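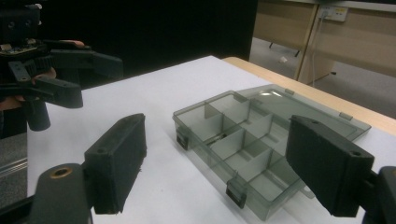
Compartment box with the lid open, one metal piece in the tray, seen from the right-hand gripper's camera

Why would a policy trained on hand-held gripper demos do better with FEWER demos?

Posted by Kartini Nasution, January 2023

Hi all! I'm having a great time with this and I'm also stuck, so here goes.

We're teaching a two-arm setup to put small metal parts into a compartment box and pick them back out. All the training data comes from people using a pair of hand-held grippers, one in each hand, with a camera on each. No robot is involved until test day. The box is see-through gray plastic with clear dividers, and the lid folds back flat on the table.

We collected 2,184 demos. Training on all of them gave us a policy that reaches the box nicely almost every time and then dithers over the dividers. It hovers, drops half an inch, comes back up, hovers again. Then Elibariki Ondieki, who shares the project with me, went through the set by hand and kept only the demos where the operator went straight down into one compartment with no second try. That left 281. Same network, same number of training steps, and the small set wins! It commits to a compartment and goes in. It isn't perfect (it still clips a divider now and then) but the dithering is mostly gone.

I love this result but I don't trust it. Everything I've read says more data helps. Is this a known thing, or did we fool ourselves somewhere? We call the full set Etberg and the small one Ilport in our notes, in case I slip and use those names in the comments.

Things I've already checked: camera calibration is the same for both sets, the gripper widths are logged correctly, and the test positions for the box were the same for both policies.

Emerson Quintana

Very much a known thing, and a fun one to run into on your own! What you cloned in the full set was the hesitation. Clear dividers on a white table are hard to see, so your operators slowed down and corrected themselves right above the box, and those slow moments fill up a lot of time steps. If you sample training examples evenly by time step, a demo with ten seconds of hovering counts for far more than a demo that goes straight in. The policy learned that the usual thing to do above a divider is hover.

A few things I'd try before throwing away all those other demos:

Look at how long each demo spends within a couple of inches of the box. Plot it for both sets. I'd bet the full set has a long tail.

Cut out the stretches where the gripper barely moves, then retrain on everything. On our screw-sorting project (Ikonen) this got back most of what hand-picking gave us, and it took an afternoon. Be careful around the moment of closing the fingers, though. The hand is nearly still there too, and you want to keep that part. We cut it the first time and got a policy that never grabbed anything.

Try predicting longer chunks of actions. If the policy only plans a few steps ahead, it gets to change its mind about the compartment over and over. With a longer chunk it picks one and sticks with it for a while.

One more question for you: when Elibariki picked the 281, did he end up mostly with one person's demos? That happens a lot. Your small set might be cleaner, or it might just be one operator with one style. Both would help the policy, but they mean different things if you want to write this up. An easy test is to pull 281 random demos from that same operator and train on those.

Also, same number of training steps isn't quite a fair match. The small set gets gone over many more times. I'd run the big one longer -- a lot longer -- and see if the gap shrinks.

Kartini Nasution, in reply

Oh no. I just looked, and 190 of the 281 are Mebrat's. She has very steady hands! Okay, random Mebrat demos are next, and then the trimming. Thank you, this is so helpful.

Joyce Langat

just use more data. we had 2,000 demos on a drawer task and it was fine. maybe your learning rate

Mebrat Tesfamariam

Hello, I'm the steady hands. I can add something from the operator's side, which may matter here. When I started I hovered as much as anybody. What changed was that I stopped looking for the divider and began looking for the front rim and its latches, which are much easier to see, and worked out the compartment from there. So my later demos may be straighter and also a bit different in where the cameras point on the way in, with more of the rim in view.

If that's what the policy is picking up on, it should fall apart when the rim is covered. Kartini, could we put a strip of paper over the front edge and run both policies again? I'd really like to know! I'm also happy to redo a batch in March the old way, staring at the dividers, so we have the same person with both habits.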